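11/06/2026

Home late, feet killing me, soup on the stove so this will be quick. Want to get it down before it turns into a story I tell at dinner with all the edges sanded off.

Long day at Dravside. Whole day on the one question really, the one Farzad Ghorbani has been asking me since August: can a machine do the chores yet. Not build a car. Chores. Fill a basket, put a shelf right, wipe a counter, fold a towel. He asks it like a kid asking are we there yet. My answer this morning was no. Tonight it's, I don't know, no with a dent in it.

Started with the shop-floor list. I wrote it on the train, back of an envelope, because the one Trorix sent us is a brochure pretending to be a list. Mine:

- face up a shelf (pull everything forward, labels out)
- pick a short order into a basket
- take back returns, put them where they live
- find the thing that's in the wrong place
- mop up a spill
- tell somebody where the rice is

Farzad added "open a box without stabbing what's in it" and underlined it. Fair. He did nine years of nights in a grocery store before he came over to us and he's still got the scar on his thumb.

So, facing up. I thought this would be the easy one. It's boring work, it's the same every night, you'd think boring means easy. But bags slump. You pull one forward and the one behind folds over onto its face. I did a bay myself at lunch just to feel it in my hands and I was using my wrist, my knuckles, the side of my pinky, and I shoved one bag along with my elbow while I held another up. Not one thing I did was a clean pick. Half of it was nudging. How do you write nudging down as a step? Farzad says you don't, you show it a lot of times. OK but how many is a lot. He said the Athanasiadis people did 356 goes at one task, one, putting a can on a rack, and were still not happy. And a can is a polite object. A can stays where you left it.

Compare my mother, who showed me how to fold a fitted sheet twice. (I still can't. Bad example. Moving on.)

Argued about bottles over coffee. My side: round things that roll are the worst, when one's down on its side it has opinions about where it's going. Farzad's side: no, bottles are fine, a bottle's stiff, you know where the other end of it is. Bags are worse. You grab a bag and the shape you planned for is gone. I think he's right but I didn't tell him. He gets unbearable.

Money stuff. The Vevwood manager called, wants to know could he have something on nights by next August. He's thinking it replaces a person. I said what would you want it to do first and he said "everything the night guy does." Asked him to write down what the night guy does. Long quiet on the phone. He doesn't know! He knows the shelves are full in the morning. That's the whole of what he knows. So I've given him homework, follow the night guy around and write it all down, and I bet he comes back with over 500 lines if he does it properly, and I bet he won't do it properly.

The price he's carrying around in his head is for a dishwasher. A box you plug in. And I do keep coming back to dishwashers, because a dishwasher IS a machine that does a chore and we stopped calling it a robot the minute it worked. Same with the washer, same with the thermostat. All of them got there by moving the job into a box. You don't teach a thing to stand at the sink, you build a closet with water in it. The chores left over are the ones that won't go in a box. Loading the dishwasher. Getting the socks from under the bed to the machine. Basically the chores left are all carrying stuff from one place to a different place and not dropping it, and people are so good at that they don't think it's a skill.

Which is where shopping comes in, since it's carrying stuff plus choosing stuff plus holding the basket the entire time. I hadn't thought enough about the basket. Wrote BASKET in capitals on the envelope. It ties up one hand for the whole job. Everything else you do is one-handed, from then on, till you put the thing down. And the basket swings, and it changes weight each time you drop something in it, and you still have to stand up straight. I do this every week without a thought in my head, usually on the phone.
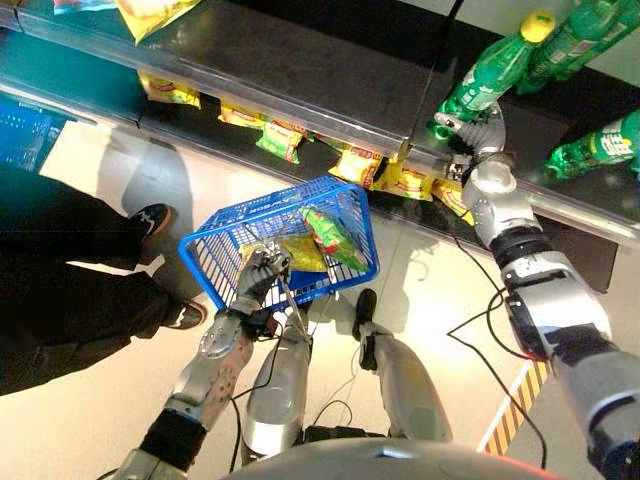 Farzad's point was you could cheat. Put it on a cart. Wheels, flat top, both hands free, done. And for a real store you probably would cheat, and I'd tell the Vevwood guy to cheat too, every time, cheating is most of good design. But then you can't take it up a step, or into my kitchen, where you can't get a cart past the table. Homes are where the cheats run out. A store at least has aisles. My hallway has a bike in it, and shoes, and whatever the cat's done.

We went back and forth on this for so long the coffee went cold twice. Where I ended up is that there are two questions and people keep mashing them into one:

1. Can it do the chore at all, once, with somebody around?
2. Can I leave it alone with the chore and go to bed?

First one is yes for more things every year. I'll give Farzad that. Two years back I'd have laughed at the basket. Second one I don't see it, not for a house, not for a shop at night. The distance between them is huge and it's all made of dumb little stuff. Bag splits. Someone's put the cereal where the soup goes. Cap not on tight. A person fixes those without noticing and without writing it on any list, which is just what the Vevwood manager's about to find out from his night guy.

And speed. I timed myself at lunch, basket in one hand, picking to a list: 195 seconds, and I wasn't hurrying, I stopped to read a label. If a machine takes ten times that does it matter? At night maybe not. It's got all night. In my kitchen yes, becuase I'd be standing there watching it and I'd go crazy and do it myself. I know I would. I can't even watch my brother chop an onion.

What would I actually pay for? Asked myself this on the train home. Three things: laundry from floor to drawer, groceries from bag to cupboard, and the bathtub. That last one I'd pay real money. None of them are on anybody's demo reel. Groceries to cupboard might be nearest, it's the same kind of reaching as the shop work, just backwards, and with worse shelves. Mine are so deep there's a jar of something at the back from the last tenants.

Told Farzad my number for that, the cupboard one, working, leave-it-alone working, and he said I was being gloomy and we put lunch on it. Wrote both guesses on the envelope and he took a picture of it so I can't wriggle out. He's probably more right about the hands than I am. I'm more right about the going to bed.

For tomorrow:

- type up the envelope before I lose it
- call Vevwood back, ask for the delivery hours, and how wide are the aisles when the pallets are out (he said "normal" what is normal)
- ask Trorix if their figures are with a person standing by or without. They never say
- read the rest of the Athanasiadis notes, I've done 3 pages
- new shoes. Or insoles. Something

Soup boiled over while I was writing that. Spill on the stove, down the front, into the gap by the counter where you need a butter knife wrapped in a cloth to get at it. Adding "the gap by the stove" to the list, under teh bathtub.

Bed.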